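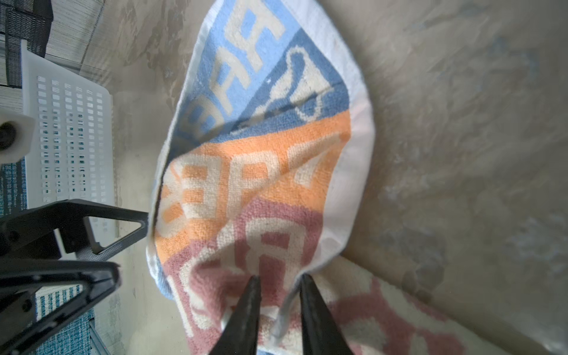 Your house is wearing a coat right now, and I bet you've never seen it! It's tucked inside the walls and spread out over the ceiling, and grown-ups call it insulation (in-suh-LAY-shun). I look at houses for a living, mostly around Hesmont, and insulation is one of my favorite things to poke around for, even though it makes me itchy. To get what it does, think about a towel. Mine has light blue, darker blue, orange and pink bands and big cream letters, but the colors don't matter. What matters is the fluff. Terry cloth is covered in tiny loops of thread, and between all those loops there's air, just sitting there. Fold the towel over on itself and you've trapped even more. Insulation does the same job for a whole house.

Search this site
Go

So why do we care about trapped air? Well, heat likes to travel. It always moves from the warmer place to the cooler place. In winter the warm spot is your living room and the cool spot is outdoors, so the heat in your living room is trying to leave. In July it goes the other way, and the heat outside wants to come in and melt your popsicle.

Heat has an easy time moving through metal. That's why a metal spoon left in hot soup gets hot at the handle. But heat is really slow at getting through air that's standing still. The trick is keeping the air still, and air hates keeping still! It swirls and drifts and sneaks off through cracks. If you had an empty wall with a big open space inside, the air in there would go around and around, picking up heat on one side and dropping it off on the other.

Insulation chops that big space up into zillions of tiny ones. The air gets stuck in them and can't go swirling around anymore. Birds do it too. When you see one puffed up like a tennis ball on a cold morning, it's trapping air in its feathers.
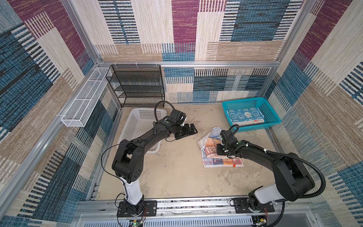 There are different kinds, and I still get excited when I open an attic hatch and find out which one I've got. The pink or yellow stuff that looks like cotton candy is usually fiberglass, and it's made of super thin threads of glass. (Never touch it! The threads are scratchy and they get in your skin.) The gray crumbly stuff is often cellulose, mostly chopped-up old paper, so there could be somebody's newspaper keeping your bedroom warm. Then there's foam, which can come in stiff boards or get sprayed in wet, and it swells up and goes hard. Some people even use sheep's wool.

The oldest house I ever looked at was on Follance Street, and it had no insulation in the walls at all. None! I was there on a Sunday in January, and upstairs my thermometer said 59 degrees with the heat running full blast. I kept my hat on the whole time. The heat was going straight out through the walls and the roof, and the poor furnace never got a rest.

Want to try it yourself? You need 2 jars with lids, a towel, a rubber band and a grown-up to pour.

1. Ask the grown-up to fill both jars with warm water from the tap. Use the same amount in each.
2. Put the lids on.
3. Wrap one jar in the towel and hold it on with the rubber band. Leave the other one bare.
4. Wait an hour. Go play.
5. Open them both up and dip a finger in each.

Which one's warmer? Now try it again with ice cubes in place of the warm water. A lot of kids guess that the towel will melt the ice faster, because towels feel cozy. Make your guess before you look! A towel doesn't make any heat of its own, remember. It only slows heat down.

One more thing I get asked a lot: can a house have too much insulation? You can keep adding more, but each extra layer helps a little less than the one before it. And houses still need fresh air, so builders put in vents and fans to let the stale air out. If somebody stuffs insulation over the attic vents, the attic can get damp, and then you get mold, and then I have to write a long and grumpy report.

Ask a grown-up if they know what kind your house has. Plenty of them don't!

397 shares
6 comments

More to read
What's Under the Floor?
Why Does My House Creak at Night?
Gutters: Tiny Rivers on Your Roof
Inside the Old Stevier Mill
5 Things That Live in a Chimney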